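Workshop notebook, Thursday
3 min read

Continuing with the paste trials for the lampshade liners. Batch 10 was mixed at 7:40 from the Wimix starch and tap water, same proportions as last week, with the alum left out. It went through the fine sieve twice and still had grit in it. The sack has been open since May and I think the bottom third has taken up damp. Marked it for glue size only, not for face work.

Cut strips from the Mostex lining paper, grain running the long way. Three strips pasted to each backing: gray board, muslin, and the coated card from Golob. Brushed out from the middle, left five minutes to relax, then laid down and rubbed through a sheet of release paper.

Gray board took it well. Slight curl toward the pasted side after an hour, gone once it had been under the weights. Muslin let the paste through and marked the blotter underneath, so next time the muslin gets a thin coat first and dries overnight before anything is laid on it. Golob card is still the problem. The strips slide for the first few minutes and then grab all at once, and two of the three have a crease near one end. Light sanding with 320 might give it some tooth. Haven't tried it yet.

Weight of the remaining starch is 3,266 g including the sack. At the rate we are using it that will cover the liners on order and not much after. Wimix want a full case as a minimum. If anyone is ordering brushes from them anyway, please put the starch on the same form.
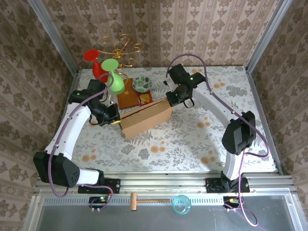
Long cardboard box, patterned cloth on the table.

Peel tests on batch 9, which has now had its full drying time. Pulled by hand at a low angle, as before. Board samples all tore in the paper before the joint let go. Muslin samples the same, except one that lifted cleanly at a corner where I had missed with the brush. Card samples peeled off in one piece with the paste still on the paper side, so the failure is at the coating. More paste won't fix that.

Tried a spoonful of Zunness methyl cellulose stirred into a cup of batch 10. It brushes much more easily and gives more time to move the strip around. Dries a little slower. No opinion on strength until the samples have sat as long as the others did. They are on the upper rack, labeled 10Z in pencil.

Job 428 (the drum shade with the scalloped edge) should stay on the old paste for now. The customer has already approved that sample and I don't want the color shifting under the lining.

To do:
- sand a piece of Golob card and repeat
- size the muslin tonight
- wash the sieve properly, there is dried paste in the rim
- turn the 10Z samples before leaving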